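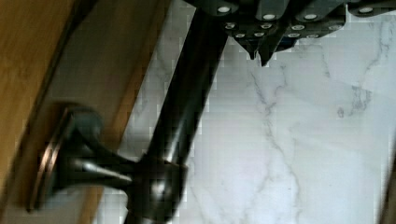 June 23, 2022
Bench: kitchen counter, Ramport room
Operator: me in the morning, Dinesh Rana after lunch

Plan for today was the two open items from the Dallitwood list: the reach to the dark bar, and pick-up of the small stick from the cutting board. Both by remote control from the desk, wrist camera and overhead camera on, no hand guiding except for setting the home pose.

Startup. Arm came up clean on the second try. First try the control program (Neserum) could not find the hand controller. Unplugged it, counted to ten, plugged it back in, fine. This has happened before and I still don't know if it is the cable or the port. I put tape on the port that worked. Please use that one.

Home pose. Set by hand with the arm in free mode. I started with the old home from the Uniyal setup, but it leaves the wrist too low and the first move of every demo was just me lifting it out of the way. The policy would learn that lift as part of the task, and we don't want it. New home has the wrist higher and turned a little toward the wall side. Saved under a new name, old one not touched. If you load an old demo for playback, load the old home first or the arm will make a long swing at the start.

Bar reach. Goal is to bring the fingertips down next to the bar, on the marble side, stop over the stone, then close in on the bar from the side. Things I noticed while driving:

The wrist camera is good for the last part of the move. The bar, the post and the fingertips are all in view, and the gap between the tips and the bar is easy to judge. It is bad for height. Pale marble with gray veins gives you very little to judge distance by, and on the live view I thought I was lower than I was, more than once. I ended up pausing to look at the arm itself before the last bit of the descent. Those pauses are in the recordings. I trimmed the long ones and left the short ones.

One of the veins is confusing. From where I stopped, it comes out right under the fingertips, and on the small window it reads like a shadow or a crack. I drove toward it once thinking it was the contact shadow. No harm done, I threw that demo out.

Touched the bar once with the outside of a finger on the way down. The arm stopped on its own, as it should. I reduced the speed on the controller by two steps after that and left it there for the whole bar set. Slower demos, but the paths are much smoother and I did not have to fix any of them.

Close in from the side, not from above. From above, the tips want to land on the round top of the bar and slide. I tried this in the first few and dropped them. Keep this the same for everybody who drives, or we will end up with two styles mixed in one set again. We had that with the drawer task and it took until August of last year to sort out.

Lunch. Left the arm powered, motors off.

Board task. Dinesh drove, I sat at the desk and labeled. Counter kept as it was for the morning, clutter along the back and the appliances on the left all left where they stand. We talked about clearing the back row and decided against it. The Uniyal demos were done on a clean counter and the policy went to pieces as soon as a mug was added.

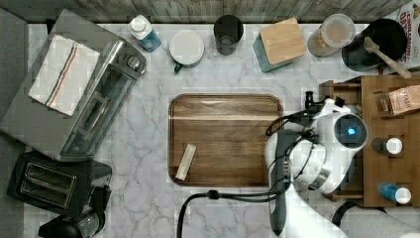

Overhead camera, board task. Stick near the lower left corner of the board, arm on the right.

Stick start positions: lower left corner of the board first, then other spots on the board as marked on the sheet. The raised rim matters at the corner. If the fingers come in flat they can meet the rim before they meet the stick, and you get a closed gripper with nothing in it. Dinesh got around it by turning the wrist to match the angle of the stick and coming down steeper. Works well. He does it in one motion now, where I still do it as turn, stop, down. His are better and I would use his as the reference for anyone new.

Reach is long for the lower left corner. The arm sits on the right side, so it has to come across most of the counter to get there, and the elbow gets close to straight. You can feel it on the controller as the motion getting sluggish near the end. Not a fault, just the arm running out of room. If we want spots farther left than the board we will have to move the base.

Cables. The black cables from the wrist loop down over the marble and lie on the counter when the arm is on the right. Dinesh noticed a loop dragging as he came across toward the board, and we stopped to check it. It had not caught on anything. Still, I don't like it. Asked for longer clips so the loop can be held closer to the arm. Until then, watch the cables on every long move to the left and stop if the loop gets near the board.

Overhead view against wrist view. In the overhead view the stick is small and light, and easy to find on the brown board. Off the board it would be pale on pale marble, and I expect trouble there. We have no demos with the stick on the stone yet. Needs to be its own set.

Recording notes. Demo 322 of the board set has the wrong label, says "bar reach". Fixed in the sheet but not in the file. File 1221 has no wrist video for the first 5 seconds, the camera came up late. I kept it in the folder and marked it do not train. Rest of the day's files open fine on my machine. I have not checked them on the training machine.

Playback. Ran two of the bar demos back on the arm at reduced speed with my hand on the stop button. Both ended beside the bar on the marble side. The second one stopped a touch farther from the bar than I had driven it. Could be the home pose, could be me having bumped the base while I was taping the port. Check the base marks before anything else tomorrow.

To do:
Clips for the wrist cables (Dinesh)
Copy new home pose to the shared folder
Fix the label inside demo 322
Ask whether Dallitwood wants the pauses left in or cut out
Print a new position sheet with stick spots on the stone
Second overhead light – try it before the next board set, not in the middle of one

Motors off, controller back on its stand, board and stick left on the counter.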